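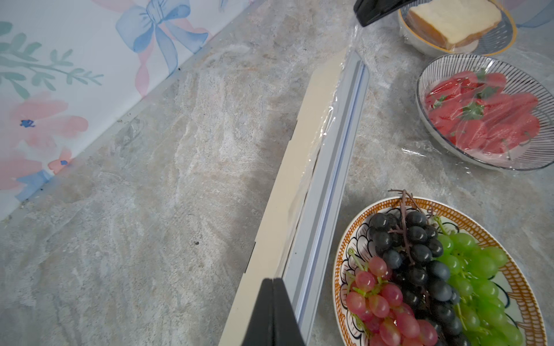
Plastic wrap dispenser on the counter

Re: [denlow-list] Arnell's speed rating, chapter 11 stuff

Hi all,

Sorry for the slow reply, Évan, I wanted to reread the whole Zidico arc before opening my mouth (and then I got sucked in and read two arcs past it, as usual). Quoting your bit so people who get the digest can follow along:

Évan Pichon wrote (April 2025):
> I really think we have Arnell too low. In chapter 11 she crosses the
> courtyard before Kanaan finishes drawing his sword, and the
> narration says the courtyard is 100 paces across. Kanaan is already
> listed as superhuman, so she can't be listed as "athletic human"
> and still beat him to it. Also her profile says she has never won a
> fight on page, and that's just wrong. She beats the bridge warden.

You're right about the bridge warden! I have no idea how that line survived so long. I took it out last night and put in the chapter reference, so at least that part is done.

The courtyard is where I get stuck. I went back to the scene and Kanaan isn't drawing to fight, he's drawing to show the blade to the prince. The text has him going slowly, and he even stops halfway to make his little speech about his father. So if we clock Arnell against that, we're clocking her against a guy giving a speech. I could talk for a good while in the time it takes a normal person to jog 100 paces — my sister would confirm this.
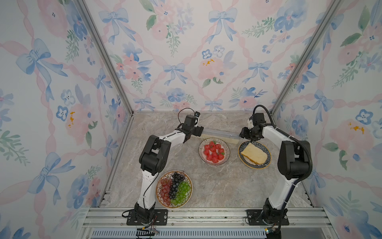

What I'd like to use is the roof chase in book 4. She keeps pace with the courier hawks from the tower to the river gate, and we already agreed on a rating for those hawks back when we did the Denlow bestiary page. It's a cleaner scene, she's running flat out, and there's no speech in the middle of it. If we go by that one she lands at "superhuman, higher with the wind charm," and I'd be happy to sign off on that today.

The one thing bugging me is whether she's wearing the charm during the chase. The book says she "felt the cord at her throat," and I always read that as the charm, but it could be the cord on her cloak. Does anybody have the older printing handy? I seem to remember the wording being different there, and my copy went to a cousin in November and has not come home.

On durability I'd leave her where she is. Surviving the Zidico tower falling down sounds huge, but she's in the cellar when it goes, and Kanaan's shield is over most of the stairs. That feat belongs on his page. I know a few of you want it on both and I can live with a note that says "with help," but please let's not put the full tower under her name again.

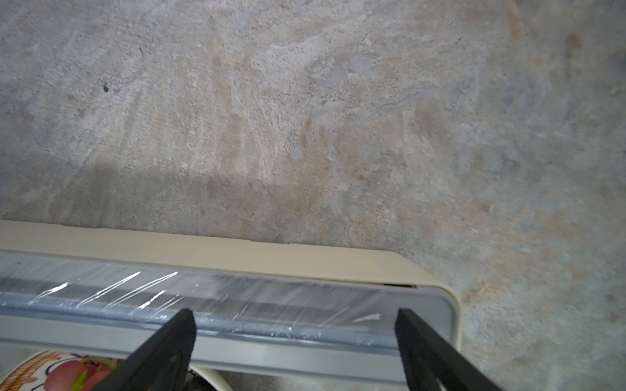 Oh, and the comment thread on her page is past more than 100 posts now, most of them the same two people going back and forth about the mirror duel. Could somebody with the right permissions split that into its own page? I tried and just got an error.

Évan, if you want to write up the roof chase, go for it, you found the problem so you should get the edit. Send me the draft and I'll check the hawk numbers against the bestiary page over the weekend.

Talk soon,
J.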